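Duda con el abono de visitante para el derbi

Babatunde Anozie

Buenas, voy el domingo a ver al Mullthorpe fuera de casa y no me aclaro. La entrada de visitante vale 19 pero en taquilla me dicen que solo quedan 60 y que igual no abren. ¿Alguien ha ido este año? ¿Dejan meter algo de picar?

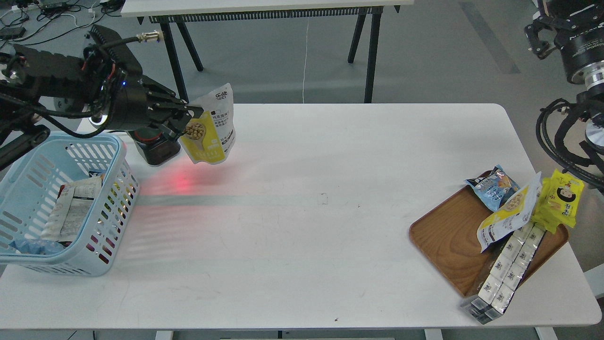

Respuestas

Rusnák

Yo fui en noviembre. Taquilla abierta hasta el descanso – puerta 7, la del fondo. Comida si va cerrada sí, botellas con tapon no. Lleva el DNI.

noltico

ni idea pero el lateral izquierdo es un coladero, nos meten 3

Isness

Lo de la puerta 7 era antes, ahora se entra por la grada lateral. Llama al club por la mañana, a mi me cojieron a la primera.

Temas relacionados
Autobús de la peña, horarios
Cambio de titular del abono
¿Se puede entrar con bombo?

Contacto – Aviso legal – Volver arriba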